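Kidus Jemal is eating fries out of a paper bag on the loading dock behind the Rirerbridge, an hour before doors, and he would like it known they are cold. Thursday night, last stop of the spring run. Ivitz, the band he sings for and mostly writes for, has one more set to play and then everybody goes home and sleeps till May.

"I lost my voice in the second week," he says. "Got it back. Lost it again. You're getting version three."

Version three sounds fine. Bit of gravel. We talk over the bass player checking one note over and over inside, so apologies to my recorder.

The new record is called Gistusness. I ask how to say it. He says it twice, two different ways, and shrugs. The word came from a voice memo he mumbled half asleep, and the phone typed it up like that. "I looked at it in the morning and thought, ok, I can't come up with anything better than that. So that's the title track, that's the album."

It's a looser thing than the first one. More drums, less reverb, a lot of space where the synths used to be. The songs got written on a piano with a dead key, which he says pushed half of them into a different key than he wanted. Would he fix it? "I fixed it the day after we finished. Now it sounds wrong to me."

Pressing was small, 500 on vinyl. There's a box of 20 left on the merch table when I walk past and I doubt they make it thru the night.

Favorite moment on it, for me, is the fourth song, Vũ, which is only 2 chords the whole way and still gets somewhere. Jemal wrote it for the friend of that name who taught him guitar when they were both fourteen and living across a parking lot from each other. He hasn't played it for him in person yet.

"I sent it. He wrote back 'too long.' He's right, I cut a verse."

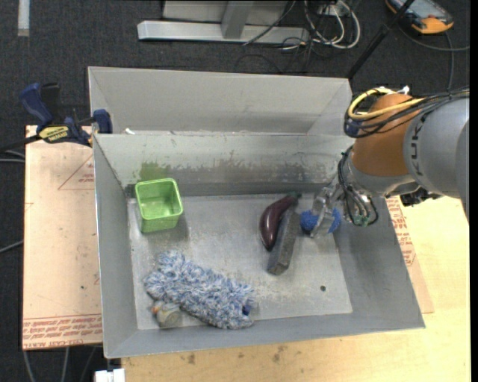
Does he write on the road? In hotel rooms, late, with the TV on and the sound down, and mostly words. The music waits until he's back at a piano.

"I tried doing beats in the van. I get carsick. So I write down things people say at gas stations." He shows me the notebook, then takes it back before I can read anything. Fair.

Tonight's room holds 916, the biggest they've headlined, and it's sold out. He found out from his sister, who couldn't get a ticket and called to yell at him. She's on the list now. He doesn't seem nervous about the size. The thing that bothers him is the quiet part, three songs in, when the drummer leaves the stage and it's him and one keyboard.

"In a small place people shut up because they can see your face. Bigger place, you get the bar. You hear ice. Somebody's telling a story about their boss. I used to sing louder. Now I sing quieter and kind of wait for them."

And if they don't come around?

"Then it's a short quiet part."

Support has been a rotating thing, a different local act each city, which he insisted on and the booking agent hated. He comes off this tour with a phone full of new bands. I ask for one name and he won't pick, says he'd get in trouble with the others. He does say somebody in the opening slot back at the start of April played a saw and he's been thinking about it ever since. Saw on the next record? "Maybe. I'd have to learn to play the saw."

Soundcheck gets called. He balls up the bag, misses the trash can, goes and picks it up.

Inside they run the title track twice and a cover I've been asked to keep quiet about. From the back of the empty floor the low end is huge, the vocals are a little buried, and Jemal stops to say so into the mike. Sound guy nods. Third try is better. He sings the last chorus with his eyes shut and his hand flat on top of the keyboard, not playing, and then the house music comes up and somebody yells about the guest list.

Doors are at 8. By ten past the merch line is already back to the coat check and his sister is in it, wearing the tour shirt over her jacket, asking the guy at the table if family gets a discount. Family doesn't.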